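Jorandale Bedtime Stories: read me first

Hello, and thank you for stopping by! Jorandale is a small collection of 348 bedtime stories, typed up from recordings that families in our town were kind enough to share (some of them wonderfully rambling, with a dog or two barking along). Each story is one plain text file, and the teller's own spelling of names has been kept wherever we could manage it. 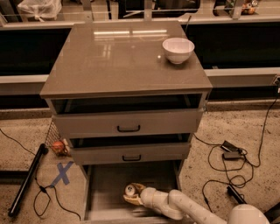

Bedside cabinet with three drawers.

The stories sit in four folders by length, and the longest runs to over 126 lines, so do pick your evening accordingly. Titilayo Garba did most of the typing and Elvia Solís checked the Spanish ones. If you find a slip, please write and tell us the file name and the line, and we'll gladly fix it in the March update.

You're welcome to read, copy and share these at home or in class.

Contact: Elvia Solís | © Jorandale Bedtime Stories | Back to top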